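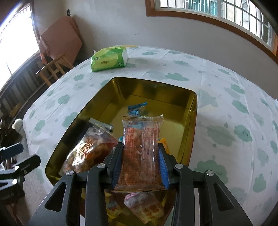
*Plireo hand gripper, blue ridged pads, snack packet held between the fingers.*

## Plireo food-handling pads: use rules

- Sealed packs only, never bare food
- Max load 200 g. Heavier = use the Bonero fingers
- Wipe pads before every shift, and again after any burst pack
- Swap pads at 700 cycles, or sooner if ridges look flat. Always swap both
- Check finger screws at pad change, log it

Sold in sets of 2. Part no. 82-B. Cleaning sheet comes in the box, seperate page for Saturgate sites.

Qustions on site rules: Kaisu Rantala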